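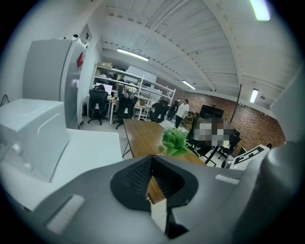
Long table, looking toward the back shelving. Fridge at left, brick wall at right.

May 3, 2025

Shuffling the room before the Musteck order turns up. Notes so I don't redo this in September.

Long table stays where it is. Tried it on paper along the brick wall and you lose the walkway, plus the legs are thin and I don't want it dragged again. Plant can stay on it for now, needs water Tues.

White machine on the counter — leave it be. Wants more air behind, between it and the fridge. Tùng Đồng says 17 cm is plenty, I'd like more but the counter's only so long. Cable at the left end needs a clip, it curls up every time.

Back shelves (the white metal unit): top shelf is boxes only, light stuff. Heavy gear goes down low. Middle shelf still a mix, sort it with Tùng. Cundov spares get their own bin, labelled on the FRONT this time pls.

Chairs: the black ones live at the desks. If you borrow one for the long table put it back.

Costs so far
Lâm, second shelving unit, 700 delivered
Dernport quote for new benchtops, 2,000 — too much, ask again without the install
4 bins, already paid

Still to do
measure the gap beside the shelving, I wrote it on my hand and washed it off
find out what colour the brick sealer was
wipe down top of fridge
move the small desk a bit so the monitor doesnt cop the glare in the arvo

Stopped for lunch, back on the shelves after.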